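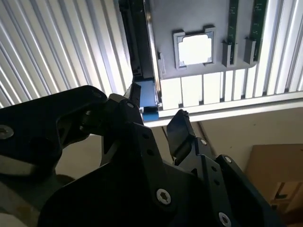
Search this site
Home > Help > Robotics > Grippers and end effectors
Print this page | E-mail this page

Choosing a gripper for 3.5-inch drives into a cradle

Auður Lund

We are comparing 2 grippers on a two-arm disassembly cell. The job is PC towers laid on their side on a slotted aluminium bench. One arm handles the drives and has to set them upright in a moulded cradle next to the case.

Gripper one is the Wisora linkage type with flat pads. Gripper two is the Frandsen parallel with a 40 mm stroke. Both run from the same Zevska controller, firmware as shipped. The Wisora pads swing through a small arc as they close, so the drive shifts along its long axis by an amount that depends on closing width. The Frandsen does not shift it, but its body is wider and I am short of room beside the drive cage.

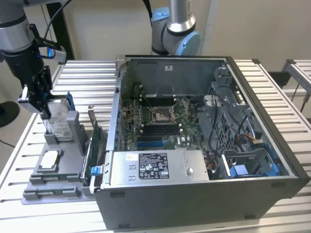
Drive held vertically over the grey cradle, case open alongside.

Does anyone correct for the arc in the controller, or is it better to fix it in the fingers? Wrist camera is fitted, fixed camera also available.

Tags: end effectors, pick and place, parallel jaw, recycling cells

Bjarke Arnardóttir

Correct it in the controller. The arc is repeatable, so it is only a table of closing width against offset. Measure it like this:

Clamp a gauge block of drive width, touch off against a fixed edge, and note the position. Repeat with blocks of other widths; 6 points were enough for ours. Fit a curve and apply it to the tool centre point before the approach move. Do not apply it during closing, as the Zevska queues the change and you get a jerk.

Check the grip force too. Hold the drive by its sides, and keep the pads off the circuit board and the breather hole. If the pads cover most of the label you will have to read the barcode before the pick.

For the last part of the insertion I would use the fixed camera. With a wrist camera the fingers hide too much of the near edge of the cradle – ours was of little use below the height of the cradle wall.

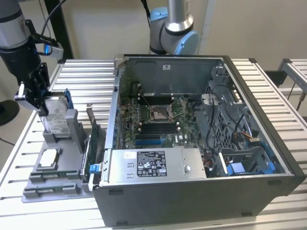 Drive at the holder, seen from the fixed camera.

Drirkeo

We had the same trouble and just bought longer fingers. Worked fine. Also check your bolts are tight.

Auður Lund

Thanks. The table method looks right and I will try it on the Wisora first. Longer fingers would foul the cage on the small cases, so that one is out for us. Bolts are tight.

Print this page | E-mail this page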